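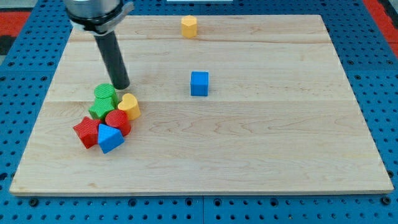 Brolthorpe opens orders for the Jostley Tabletop Manipulation Kit

Training package gives colleges and small labs a ready-made bench for contact and pushing tasks

Brolthorpe today announced that orders are open for the Jostley Tabletop Manipulation Kit, a package of task pieces, fixtures and software for organisations that already own a robot arm and wish to begin teaching or research in non-grasping manipulation.

The kit is built around a plain task: moving small coloured blocks across a flat wooden board with a rod fitted to the end of the arm. Blocks may be separated, gathered by colour or brought to a chosen spot on the board. The pieces come in different shapes, among them cylinders, stars, hearts, cubes and prisms, so that each one responds differently when it is pushed. A star turns where a cube will slide, and pieces that touch one another must be dealt with as a group.

"Colleges have told us that they can find the money for an arm but then lose most of a term working out what to do with it," said Marijke Meijer, Director of Education Programs at Brolthorpe. "A pushing task is easy to explain to a first-year class, and it remains a fair challenge for a doctoral student. We wanted one set of equipment that would serve both."

The Jostley kit has been in use at 11 pilot sites. Feedback from those sites led to two changes before release. The clamp was redesigned to allow the rod to be changed without removing the arm's mounting collar, and the written exercises were reordered so that single-block tasks are completed before any work with clusters.

Each kit includes:

Shaped task blocks in four colours
A wooden work board
A rod end effector with clamp and collar
The Petex control and logging software, with a licence for one workstation
A teaching guide containing 62 graded exercises

The robot arm, bench and camera are not included. Brolthorpe will supply adapter plates for most common arms on request, and customers are asked to confirm the model of their arm when ordering.

Petex records arm position and block movement during every trial and stores the results in an open format. Instructors may set speed and force limits for each class, and these settings cannot be changed from a student account.

Installation and on-site instruction are offered through Baert, the company's service partner. The standard visit takes one day and covers mounting, calibration and the first nine exercises in the guide. A longer program for teaching staff is also available.

Orders placed before the end of December will be shipped within 4 weeks. Replacement blocks and rods may be purchased separately – schools and colleges receive the education rate on all parts.

Enquiries about pricing, bulk orders and demonstrations should be directed to the Education Programs office at Brolthorpe.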